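别急着数条数
Bjartur Kragh
2026年1月31日

每隔一阵子,总有人来问我们手里有多少条示范。问的人多半是在做预算,他需要一个数字填进表格。我一般会给他,然后再花半个小时解释这个数字为什么没什么用。这篇文章就是把那半个小时写下来,以后可以直接发链接。

我在Vestenen负责采集这一块。工作内容不复杂:操作员遥控机械手完成一个动作,系统把腕部相机的画面和关节数据一起存下来,攒够了拿去训练策略。去年5月我们开始做洞洞板上取放工具的任务,第一批录了700条。当时大家觉得不少了。训练出来的策略在录制用的那块板上表现不错,换一个挂钩位置就开始犹豫,手指停在板子前面来回挪。

Oluf Brøndum那时刚从Drallstead调过来,他把700条从头到尾翻了一遍,花了两天。结论很难听:这里面大部分是同一条。同一个操作员,同样的起始姿态,同一把工具挂在同一个钩上,连接近的弧线都差不多。按文件数是700,按信息量算,他认为连50都不到。

我当时不服气,后来自己去看,只能承认他说得对。
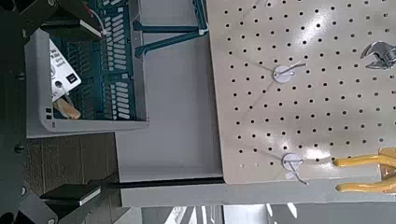

腕部相机视角:洞洞板上的两个空挂钩,左侧是浅灰色料箱。

空挂钩的画面,过去我们是直接剪掉的。理由听上去很充分:手里没抓东西,板上没有目标,留着占硬盘。可是策略在部署以后要面对的,很大一部分正是这种时刻。钩子空着,它得知道钩子空着。板面有一道反光,盖住了几排孔,它得照样判断钩在哪里。如果训练集里每一帧都有一件挂得端端正正的工具,它学到的就是"这里总有东西可以抓"。

所以我的第一个主张是:少剪。失败的、中途放弃的、对着空位置的,都留着,标清楚就行。标注比录制便宜得多,这一点做预算的人应该爱听。

第二个主张关于操作员。Dovhaniuk那边有一套做法,给操作员按条数计奖金。我明白他们为什么这么做,也明白为什么他们的曲线前两个月很好看。按条数计酬,人自然会挑最顺手的姿势,反复做最快的那一种。这不能怪操作员,换我坐在那里也一样。我们后来改成按时段计酬,每个时段开头发一张单子,写明这一段要换哪些条件:工具挂在哪个钩上,机械手从哪边进,旁边还放什么东西。产量马上掉下来了,单日最少的一次只有13条。管理层问过我两回,我两回都说再等等。

挂着的工具尤其考验这一点。拿在手里的东西是稳的,放在桌上的东西也基本是稳的,用细绳挂在钩上的东西会转、会摆,手指碰一下,它就换了个角度。两指从上下两侧靠过去,

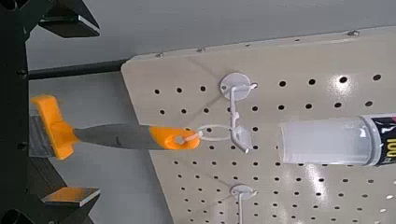

留给误差的余地很小,一根手指先碰到,目标就偏了。操作员遇到这种情况会停一停,退一点,重新对准。这个"退一点"在旧的数据规范里叫多余动作,要求尽量避免。我认为它是整条示范里最值钱的部分。策略自己也会碰歪东西,它如果从来没见过人怎么收拾,就只能硬往前推。

有人会反驳说,多样性也可以靠仿真来补。我不反对仿真,接近阶段的大范围运动,仿真做得挺好。但细绳套在钩上的那点摩擦,手柄碰到指垫时的那一下偏转,我们试着调过参数,调到最后花的时间比直接录还多。也许Laronlow的人有更好的办法,我没见到。就我们目前的条件,这一类还得老老实实用真机录。

还有一种反驳更实在:条件列得再细,也列不完。对,列不完。单子上的条件都是我们想得到的,想不到的那些只能靠日常使用慢慢撞上。我的做法是每次策略在现场卡住,就把卡住的那个场面原样摆出来,补录一小批,再写进单子。这样单子会越来越长,有时候两项还互相打架,Oluf每个月要清理一次。他对此颇有怨言。

回到开头那个问题。如果一定要在表格里填点什么,我建议加一栏,写明这些示范覆盖了几种挂法、几种接近方向,有多少条里出现过重新对准。这一栏填起来麻烦,要有人真的坐下来看录像。填不出来的团队,我会建议先别再录了,把已有的看完再说。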